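About Stolholm

Stolholm makes printed work surfaces. That means mats and boards with a grid on them, mostly white with black lines, for people who cut, fold, sort, measure, pack or lay things out and would like the things to end up straight. We also sell the plain kind, without a grid, to people who have either great natural talent or low expectations. We're fond of both groups and they pay the same shipping.

The company started in a rented unit in Enumside, behind a shop that sold pool supplies. It had one wide-format printer, bought used, and a roller door that opened most of the way. The original plan was picture framing. To cut mat board square we needed a gridded table, and the ones we could find were green, covered in inch marks, centimeter marks, angle guides, circles, a protractor and the maker's name in four places. Looking for a line on one of those was like looking for a particular noodle. So we printed our own, with lines going one way and lines going the other way, and left it there.

Customers who came in to pick up their frames asked where we got the table. Very few of them said anything about the frames. We can take a hint when it's repeated for two years, and we stopped framing the following February.

What we make now

The Carvalho is the one most people mean when they say "the grid." It's a white surface with a black square grid and nothing else on it. There are no numbers. We get letters about the numbers. If you need them, a ruler has plenty, and you can move a ruler. The Carvalho comes in bench sizes and in rolls, and we'll cut a roll to fit a table if you send us the size of the table. Please measure the table itself. The size on the receipt is what the table was hoping to be.

The Eltwood is the heavier board, meant for rooms where things get dropped. Schools buy it, and so do repair shops and one bakery that uses it for boxing orders and has never let flour near it, or so they tell us. It has the same grid, a thicker base and a matte top. It weighs more than people expect, and we've put that on the box in large letters, on the side nobody reads until they've lifted it.

Between the two of them we offer 101 combinations of size, line spacing and edge finish. This is too many. Every spring we sit down to cut the list and every spring it turns out that someone orders the odd one, usually in quantity, and usually the day before the meeting.

How we look at a surface

Every new batch gets laid out on a table against a plain wall and looked at from low down, close to the level of the top. From overhead, almost any grid looks fine. From a low angle the lines fan out and the squares squash into slanted shapes, and a line that wanders has a much harder time hiding. If you ever want to feel bad about your kitchen tile, crouch down and try it there.
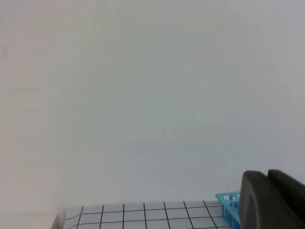
Grid lines at a low angle, with plain wall behind.

We like a dull background for this kind of looking. There was once a calendar on the wall of the inspection corner, with lighthouses, and it was found that people inspected the lighthouses. The calendar went to the break room, where it's still open to the month it was moved in, and the walls have been left alone ever since. Visitors sometimes ask if we've just moved in. We've been at this address for years. We simply have very little to say to a wall.

What we check for is dull too. Lines should be straight, the same weight all the way along, and the same distance apart at the far side as they were at the near one. The white should be white, all over, without a patch that looks like somebody had lunch on it. Boards that don't pass are sold as seconds from the front counter, with a pencil cross on the back. Most of them have a fault you could hunt for all afternoon. A few have a fault you could see from the parking lot, and those go first, usually to sculptors.

The building

We outgrew the unit behind the pool shop and moved across Enumside to a former carpet warehouse with 1,110 square feet of floor, which sounded enormous until the rolls arrived. Printing happens at the back, cutting in the middle, and packing by the door, where it's cold in winter and everyone is suddenly very efficient. The front counter is open mornings until noon. If you're coming to collect a full roll, bring a vehicle longer than the roll. We've watched people try it with a hatchback, and while we admired the spirit, we had to lend them rope.

The carpet people left behind a cutting table so heavy that it appears on our lease. We use it every day. It isn't square, and it's the best argument for our products that we own.

Looking after your grid

Wipe it with a damp cloth. Store rolls lying down or standing up, but don't lean them, or they'll remember. A new roll wants to stay a roll for a day or so; put books on the corners and go do something else. Keep irons off it. We put that line in after one phone call and have kept it in after several more.

Lines do fade eventually where a knife follows them over and over. When that happens, turn the mat around and wear out the other end. After that, we'd be glad to sell you a second one.

Working with us

We're a small company and the phone is answered by whoever is closest to it, so you may hear a printer. Orders from stock go out within 2 working days. Custom sizes take longer, and we'll tell you how much longer before you pay. Schools can order on account, and we'll send a sample square of either surface to anyone who asks. Some people have asked for enough sample squares to cover a desk. We know who you are, and frankly the seams must be driving you crazy.

For custom sizes, use the form on the Contact page and include length, width, line spacing and which way up the door opens, if the door is narrow.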